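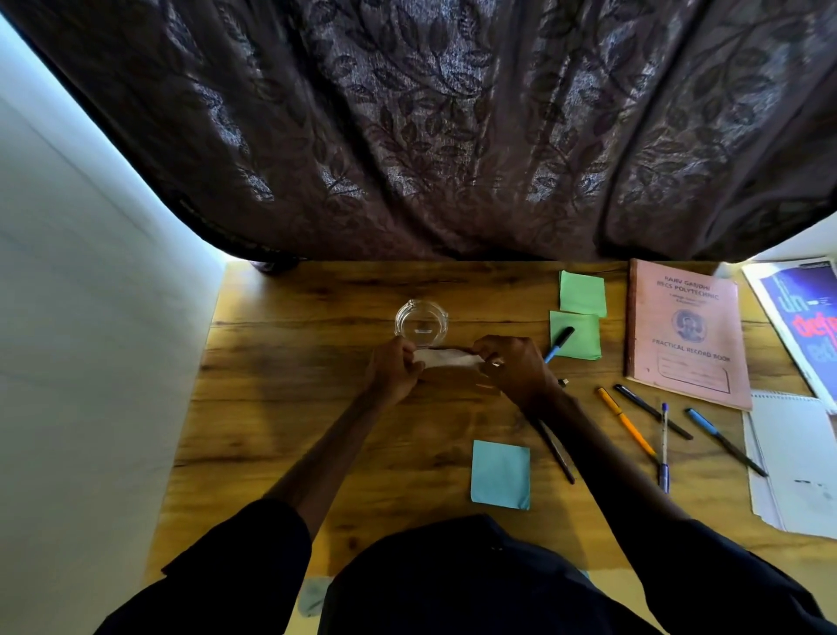 MELLUTTON, 2021-10-01 – Flutodar and Wernero have agreed to notify each other before test launches of ballistic missiles with a range of more than 300 kilometers, the foreign ministries of both countries said in a joint statement released in Mellutton.

The agreement covers launches from land and from ships at sea. It does not limit the number of tests either side may carry out, and it places no restrictions on the development or storage of missiles. It takes effect 20 days after both governments exchange formal letters of acceptance, a step the ministries said would be completed without further negotiation.

Under the text, the country planning a launch must inform the other of the time period in which the test may take place, the general area of the launch site and the area in which the missile is expected to come down. Notice is to be passed through the defense ministries, with a copy to the civil aviation and maritime authorities. If a launch is canceled or moved to a later period, a second notice must be sent before the first one expires.

"The two sides recognize that a launch carried out without notice can be misread, and that a misreading at a time of tension may have consequences which neither government intends," the joint statement said.

Talks began in July after a missile fired from a test range in eastern Flutodar fell into the Bühler Strait, close to a shipping lane used by ferries and fishing vessels from both countries. No ship was damaged. Wernero said at the time that it had received no warning and placed its coastal forces on a higher state of readiness. Flutodar said the test was routine and had been conducted inside its own waters, a claim that Wernero disputed.

The higher readiness order was lifted after 2 days, and delegations from the two defense ministries met in Mellutton later that month. Further meetings followed at the level of deputy ministers. Officials in both capitals had given few details of the discussions, and the announcement of a completed text came earlier than many in the region had expected.

The defense ministry of Flutodar said in a separate statement that the agreement "does not touch on the right of the republic to maintain and improve the means of its own defense." It said the testing program would continue according to the existing schedule and that the first notices under the new procedure would be sent once the agreement was in force.

Wernero's foreign ministry described the text as a practical measure. It said the government had sought a wider agreement that would also have covered shorter-range rockets and large artillery exercises near the strait, and that it would raise the matter again when the two sides hold their first review meeting. The date of that meeting has not been set.

A direct telephone line between the two defense ministries, which fell out of regular use several years ago, is to be restored as part of the agreement. The line will be staffed at all hours and tested every week. Technical staff from both sides have inspected the existing cable and found that most of it can be kept in service, according to the joint statement. Costs will be shared equally, although each side will pay for the equipment inside its own building.

The agreement also provides for the reduction of forces at the northern end of the strait, where the two countries maintain observation posts on facing shores. Flutodar is to withdraw 300 troops from its posts there, and Wernero will withdraw the same number. The posts themselves will remain open. Neither side will be permitted to inspect the other's positions, but each may ask for a written report on the progress of the withdrawal, and the other must answer.

Opposition parties in Wernero's parliament gave the announcement a cautious welcome. The largest of them said in a statement that it supported advance notice of launches but regretted that the text contained no penalty if a notice was late or was not sent at all. It called on the government to publish the annexes, which set out the form of the notices and the map coordinates used to define the strait. The government said the annexes would be made available to members of the parliamentary defense panel and that a decision on wider publication would be taken together with Flutodar.

In Flutodar, state television reported the agreement in its main evening bulletin and read the joint statement in full. The report was followed by footage of an earlier missile test. Parliament there is not required to vote on the agreement, which the government has classed as a military arrangement between ministries.

Shipping operators in the Bühler Strait said they were waiting for instructions from the maritime authorities on how the notices would reach vessels already at sea. At present, warnings of military activity are broadcast by radio from the port of Mellutton and are not always repeated by stations on the opposite shore. An association of ferry companies said it had asked for a single warning to be issued in the languages of both countries, and for the closed areas to be kept as small as safety allows during the busy summer months.

The fishing fleet has raised similar concerns. Boats working the outer banks can need most of a day to clear a closed area, the fleet's association said, and compensation for lost catches is handled differently on each side of the strait. The joint statement makes no mention of compensation. A spokesperson for the maritime authority in Mellutton said that claims arising from the July launch were still being examined under the present rules.

The agreement will remain in force without an end date. Either country may leave it by giving written notice through diplomatic channels, and must continue to report planned launches until the notice period has ended. Disagreements over the meaning of the text are to be settled by talks between the foreign ministries, with no role for outside courts or mediators.

The letters of acceptance are to be exchanged at the foreign ministry building in Mellutton. The ministries said there would be no public ceremony.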